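INTD 1980: Domestic Interiors and the Things We Keep in Them
Week 2 handout: Surfaces, storage and colour
Instructor: Binta Ekwueme

Housekeeping
The Thursday seminar stays where it is, despite the radiator. Read the Hämmerli chapter first. It is long, and he is fond of the word "threshold", but the part on sideboards earns its keep.

1. The sideboard as furniture for indecision
A dining table has a job. A sideboard has aspirations. It holds the good plates nobody uses and whatever came in with the mail. Gruber calls this "the second horizon" of a room, a phrase you may quote once per essay and no more.

When you sketch a long, low piece, ask:
- What is it doing to the wall behind it?
- Where does the eye stop?
- Who has to dust it?

A dark top against strong colour tends to read as a line before it reads as an object. A lamp near one end gives that line somewhere to finish. 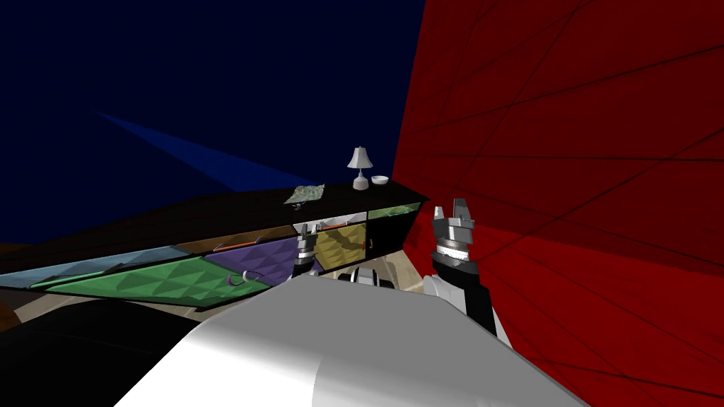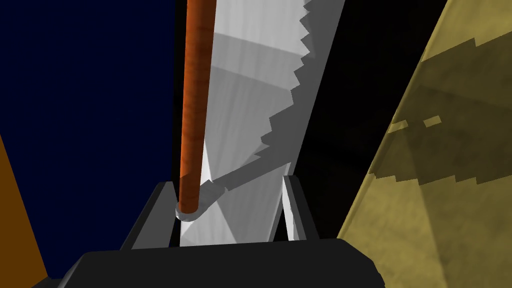
2. Colour, and the neighbours' opinion of it
Bachmann's rule is that a saturated wall needs a quiet neighbour. Danzer's reply, which runs to 50 pages, is that quiet neighbours are overrated. Be prepared to defend one of them without using the word "pop".

For next week
Bring one swatch and a measured plan of any storage piece in your home. Centimetres, please. Last year's "three hockey sticks wide" was charming and received no marks.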